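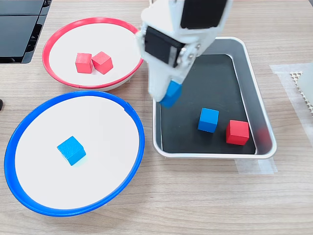
Fig. 1. Red and blue cubes, a metal tray and two round dishes.

Week 2: Sorting by color and what it is supposed to show
Course notes, Ebuka Chukwu

Read these before Thursday. The Nasumholm report is on the reading list and you should at least look at its methods section, even if you skip the rest.

Why start with sorting

Sorting tasks turn up everywhere: preschool screening, staff training, rehabilitation, hiring tests for packing work. They are cheap to set up and easy to score, and I suspect that explains their popularity better than anything they tell us. Put mixed pieces in a tray, put out two dishes, ask for one color in each, and at the end you have a number. People like having a number. My question for this week is what the number stands for.

The basic layout

The version we will use has one starting place (the tray), two finishing places (the dishes) and two kinds of piece that differ in color and in nothing else that matters to the rule. The usual instruction is "put the red ones in the red one and the blue ones in the blue one." Please notice how much help is packed into that sentence. When a dish has a rim in the same color as the pieces that belong in it, the answer is printed on the table. A person can get every piece right by matching what is in the hand to what is nearest in color. They don't have to remember a rule, and they don't have to form a category.

Compare three instructions:

Matching. Red pieces to the red rim, blue pieces to the blue rim.
Crossed. Red pieces to the blue rim, blue pieces to the red rim.
Unmarked. Two plain dishes, with the rule given once out loud and not repeated.

All three get called "color sorting" in the literature. I don't think they are the same task, and I would be wary of any paper that pools them.

The Nasumholm report

The report covers 1,253 trials and claims that color sorting "measures rule use." Fine, but look at which trials. Almost 900 of them used the matching instruction. The crossed trials sit in an appendix, and they are the ones where rule use would have had to show up. The authors mention that errors were more common there and then move on. I would have built the whole report around that sentence.

There is also the matter of the time limit. Sessions were stopped at 60 seconds and unplaced pieces were scored as errors. So a slow, careful sorter who never put a piece in the wrong dish can end up with the same score as a fast one who got several wrong. Adding those two things together needs an argument, and I can't find one in the report.

What to write down

If you score only the end state, you throw away most of what happened. For any session, record at least:

Where every piece started. All in the tray? Spread out or bunched up?
The order in which the pieces were placed.
Each piece that was picked up and put back where it came from.
Pieces moved from one dish to the other, and whether anyone prompted it.
The state of the tray and of both dishes when you stopped.

The partial state is the one students tend to misread. Take a table where one dish has a single piece in it and the other has none. The temptation is to write "sorting by color, 1 correct." You can't know that yet. 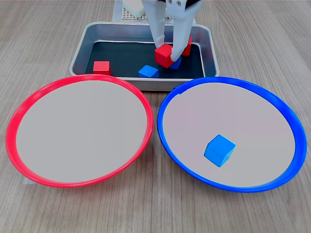

One blue piece in the blue-rimmed dish fits a matching rule. It also fits "put anything anywhere," "fill the right-hand dish first," and "take out whichever piece is easiest to reach." With two dishes, a sorter who pays no attention to color will still land the first piece in the correct one half the time, assuming no preference for a side. You need several placements of both colors before the color rule pulls ahead of its rivals, and if all the early pieces are the same color you have learned very little.

The same goes for the piece being lifted at the moment you look up. A grasp is a grasp. Don't write down a destination until the piece has been let go.

Crowding

Pieces in a tray get in one another's way. One stands behind another, one sits against a wall, one is in a corner where it is awkward to get hold of. Order of removal then has a lot to do with access and possibly nothing to do with color. The Lawal scoring sheet (copies by the door) has a column for "color strategy," to be ticked when someone removes all of one color first. I would leave it blank unless you also sketched the starting layout. If the reds happened to be in front, "all the reds first" is what you would get from someone with no strategy at all.

A dish that touches the tray is also a shorter trip than one standing apart from it. Keep both distances the same or report them. The Sorkton replication did neither, which makes its left-right difference very hard to take seriously.

Software

Some of you have asked about using Gememach to score recordings. You may. Score the same recordings by hand first and keep the two sets of results separate. Its summary page reports "accuracy" without saying whether unplaced pieces are included, and I have not had a clear reply about it.

For Thursday

Pick one claim from the Nasumholm discussion section. Write half a page on what layout and which instruction would be needed to support it, and what result would count against it. If you can't think of a result that would count against it, say so and choose another claim.

Bring a pencil and the Lawal sheet. We will run the matching and crossed versions in pairs, then trade record sheets and try to rebuild each other's sessions from the notes alone.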